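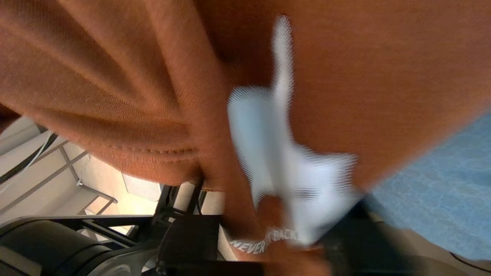

Home Products Manuals Parts Service Contact

Section 4. Drying Knitwear and Heavy Cotton
Planurura Vented Dryer, Model Muvus 42

This section covers sweatshirts, hooded tops, sweatpants, and other garments made from thick knitted fabric. For bedding and towels, see Section 5. For wool and anything labeled "dry flat," see Section 6. Read the electrical and venting warnings in Section 1 before using the dryer for the first time.

4.1 Before loading

1. Check the care label of each garment. A square with a circle inside it means that tumble drying is permitted. One dot inside the circle means low heat, two dots mean medium heat. If the symbol is crossed out, do not put the garment in the dryer.

2. Empty all pockets. Remove pens, lip balm, coins, and tissues.

3. Close zippers and snaps. Leave buttons open.

4. Tie drawstrings in a loose bow, or pull them out and dry them separately. A loose drawstring can pass between the drum and the front seal.

5. Turn printed garments inside out.

6. Shake each piece out by hand before it goes into the drum. Thick sleeves that come out of the washer rolled up stay damp in the middle.

CAUTION: Do not dry garments that have been in contact with gasoline, cooking oil, paint thinner, or wax. Washing does not remove all of these substances, and the residue can ignite.

NOTE: New dark or brightly dyed cotton may release color for the first few washes. Dry these garments with others of similar color until the rinse water is clear.

4.2 Setting the program

1. Turn the program dial to KNIT. The display shows the default time of 51 minutes. This is an estimate and changes once the moisture sensor has taken its first reading.

2. Press HEAT to select LOW or MEDIUM. The heating element draws 1820 watts on MEDIUM. On LOW it cycles on and off.

3. Press DRYNESS to select the end point:

Damp – for garments to be ironed or hung.
Normal – for most sweatshirts and sweatpants.
Extra – for double-layer hoods and thick waistbands.

4. Press GUARD if the load will not be removed at the end of the program. The drum then turns for a few seconds at intervals, without heat, for up to 42 minutes. GUARD can be canceled at any time by opening the door.

5. Close the door until the latch clicks and press START. The door indicator goes out and the drum begins to turn.

If the dryer does not start, open the door, check that no cloth is caught against the seal, and close it again. If the display shows E17, the lint screen is missing or not fully seated. Code E17 clears by itself when the screen is pushed home.

4.3 Load size

Knitted cotton holds more water than woven cotton of the same weight. Fill the drum no more than halfway, measured by eye with the wet load lying at the bottom. A larger load will dry on the outside first, and the sensor may end the program early.

A single heavy garment is also a poor load. It tends to ride around against the drum wall and may touch the sensor bars only occasionally. Add two or three dry hand towels of a similar color and select Normal. 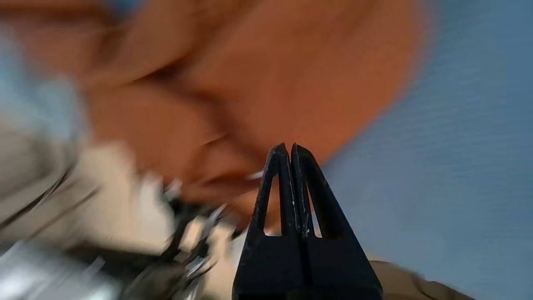 Can a sweatshirt be dried on MEDIUM if the label shows only one dot?

Use LOW. One dot is the limit set by the garment maker, and a higher setting can shrink the body and ripple the seams, cuffs, and hem. Select Extra if a longer drying time is needed.

4.4 Unloading

1. Wait for the tone. The last part of every program runs without heat.

2. Open the door and remove the load promptly. Folds that cool in the drum under the weight of other garments are difficult to remove later without steam.

3. Check the thickest part of each garment: the hood seam, the underarm, the pocket corners, and the waistband. If these are damp and the rest is dry, hang the garment at room temperature. Do not run a second full program.

4. Pull seams straight while the fabric is still warm. Hold the seam at both ends and apply light tension – do not stretch the ribbing at the neck or cuffs.

5. Fold or hang.

CAUTION: If the dryer is stopped before the end of the program, take out all items at once and spread them so that the heat can escape. A hot, tightly packed load can scorch or ignite.

4.5 Lint

Fleece-backed cotton sheds heavily when new. Clean the lint screen after every load.

1. Pull the screen straight up out of its slot at the bottom of the door opening.

2. Open the two halves and roll the lint off with dry fingers.

3. If water beads on the mesh, the screen is coated with fabric softener residue. Wash it in warm water with dish soap and a soft brush. Let it dry completely.

4. Refit the screen with the arrow facing the drum and press down until it stops.

The slot itself should be vacuumed once a month with a narrow nozzle. Unplug the dryer first.

4.6 Problems with knitwear loads

Garment still wet at the end of the program
Load too large or tangled. Separate the pieces and run a timed program of 17 minutes on the heat setting used before. If the fault occurs with every load, check the outside vent flap for lint.

Small hard balls on the surface
Pilling from friction. Turn garments inside out, reduce the load, and keep denim and items with hook-and-loop fasteners out of the drum.

Garment shorter than before
Some shrinkage in length is normal for untreated cotton during the first few drying cycles. Select Damp and finish on a hanger.

Static
Load over-dried. Select Normal in place of Extra.

Program ends after a few minutes
Sensor bars coated. Wipe the two metal bars inside the drum opening with a cloth dampened with white vinegar, then dry them.

4.7 Revision notes

Text revised Mar 5, 2023. Caution on drawstrings added at 4.1, step 4. GUARD time corrected. Technical content: Endang Subramaniam. Editing: Soledad Robles. Replacement lint screens and door seals are supplied through Prandari parts counters; quote the model name and the serial number on the inside of the door.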